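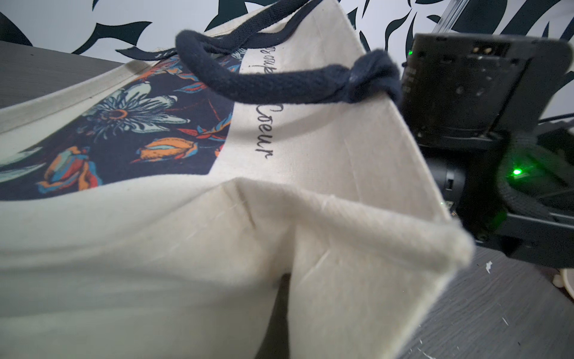 Canvas bag with a passion flower print.

Azlan Sopacua has been buying and keeping domain names for most of his working life. He runs Brostau, a small registrar with 5 employees, and he spends much of his week on one problem: customers who let a name expire without meaning to.

"They think the name belongs to them," he says. "It's a lease. You pay for the year and then you pay again."

Brostau looks after almost 700 names, most of them for shops, clubs and family firms. Sopacua says the usual cause of a lapse is an old email address. The person who registered the name has left the company, and the renewal notices go to a mailbox that no longer exists.

He gives Skollholm as a case. The furniture maker was founded in 1978 and had used the same web address from its first day online. In July the card on file was declined. The site went dark, and so did the company's email.

"They called us on the phone, very upset, and asked who had hacked them," Sopacua says. "I had to tell them it was an unpaid bill."

The name was still in its grace period, so it could be renewed at the normal price. Once that period ends, a restore fee usually applies, and after that the name can be released and picked up by anyone.
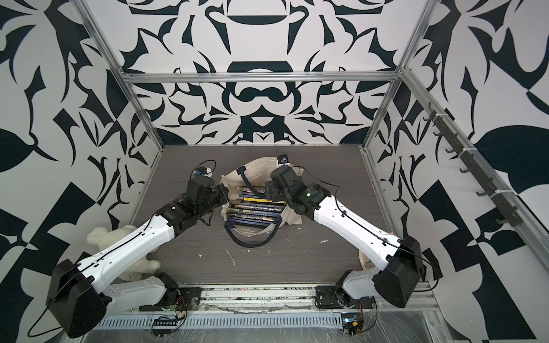
Two robot arms over a gray tabletop, with leaf patterns on the walls.

Prasetyo Purba handles transfers at Brostau. He came from Wibisono, a hosting company, where he answered support tickets. He says moving a name from one registrar to another is simple when the paperwork is right.

"Unlock it, get the code, approve the email," Purba says. "The trouble is the approve part. It's the old mailbox again."

Last year he went through every account and found 71 with a contact address that bounced. He wrote letters to the owners – on paper, with a stamp – and most of them replied.

Both men recommend auto-renewal, with a second contact who works somewhere else or uses a different email provider. Purba also wants people to stop using an address on the same domain as their only contact.

"If the domain goes down, the warning goes down with it," he says.

Brostau is now testing Stoltora, its own reminder tool, which sends text messages as well as email. Sopacua plans to open it to all customers on 8th November. He has not decided whether to charge for it.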